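I have had the Wako gripper kit from Nedonik on my desk, on my tables and on my floor since July, and I think I have used it enough now to write something useful. The kit is sold for small labs and for people like me who work from an apartment. It has two soft fingers, a wrist camera, a cable set and the Flistidus software for recording and replaying motions. I paid for it myself.

## What you get and how it mounts

The box is packed well, and all the screws are in labeled bags. The manual says that mounting takes 100 minutes. I needed a whole evening, mainly for the wrist adapter, whose drawing in the manual is printed from the wrong side. After I turned the drawing around in my head, everything fit without force.

What I like most is the fingers. They are long and rounded at the tip, with a dark ribbed cover, and the cover can be changed without tools. I have seen many grippers where the fingers stand in the way of the camera. In this kit you lose the two lower corners of the view, but the middle stays open, and the middle is where you need it.
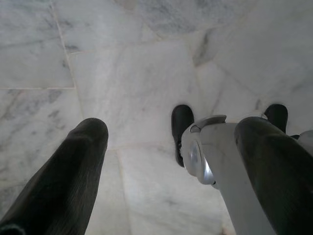 *Wrist camera view, fingers open, pointing down at the floor tiles.*

The camera copes well with a bright floor. I was afraid of this point, as pale polished stone is difficult for many cheap sensors and they make everything gray or everything white. With the standard settings I could still follow the veins in the marble and the joints between the tiles. For dark rooms I am less satisfied. In the evening the picture becomes grainy and the software asks for more light with a message that you can't switch off.

## Working at a table

My test place is very simple: two folding tables next to each other. I chose tasks that a person would find boring. Pick up a metal dish, put it down, move a small object to the back, repeat. I ran the dish task 200 times over several weeks and wrote down each failure in a notebook.

The gripper dropped the dish 2 times. Both drops were with the first pair of covers, before I found the setting for closing force (it is in the "Advanced" menu, although for me it is a basic setting). Flat things are harder. If an object lies directly on the table and is thin, the round fingertips slide over it, and you must bring it to the table edge first. Nedonik offers a second set of tips for this, but I have not bought them.
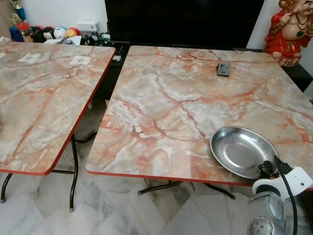 *Two tables with the steel dish near the front edge, gripper at lower right.*

Shiny metal was my second worry. A steel dish reflects the whole room, and on a tabletop with a strong printed pattern the software has a lot to confuse it. Flistidus found the dish reliably after I taught it from several angles. Before that, it liked to choose a red vein in the table pattern as the rim of something. The teaching is slow, but you do it only once for each object.

## The cable

Here I have to complain a little. The black cable is stiff and it wants to make a loop. When the wrist turns far, the loop moves over the gripper and can touch what is on the table. I tried to lead it along the arm with tape, then with fabric bands, and the bands are better. A softer cable would cost the company very little – I would gladly pay the difference.

The plug itself is good. It clicks, and it has not come loose in my time with the kit. 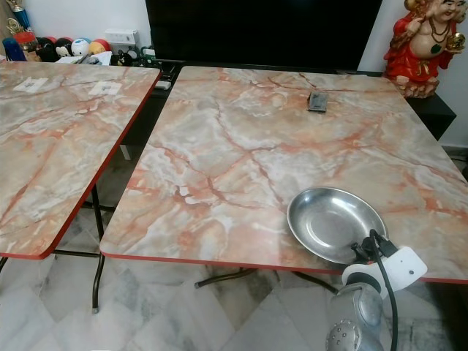

On the point of the cable, Sigrun Hovland wrote to me that she solved it by turning the plug half a turn before tightening the wrist plate, so that the loop falls to the outer side, and that in her opinion I am too kind about the manual, which cost her two evenings and one stripped screw.

I tried her way with the plug and it does help. The loop is still there, but it stays farther from the fingers.

## Software and support

Flistidus starts quickly and the recordings are ordinary files in an ordinary folder, which I appreciate. The replay is smooth. The English of the menus is sometimes strange, even for me, and "Release hold of state" means simply "Open."

Support answers by email from the office in Triltstead. I wrote to them about error 321, which appeared each time I closed the program while the camera was on. The answer came the next morning, polite and correct: update the camera driver first, then the program. The order is important, and it should be written on the download page.

## Would I buy it again?

Yes, for table work with objects of medium size. If you need to pick up cards, coins or paper, look at another gripper, or count the price of the extra tips from the beginning. Order a spare pair of covers too. Mine show wear at the tips already, and delivery of the new ones took longer than delivery of the kit.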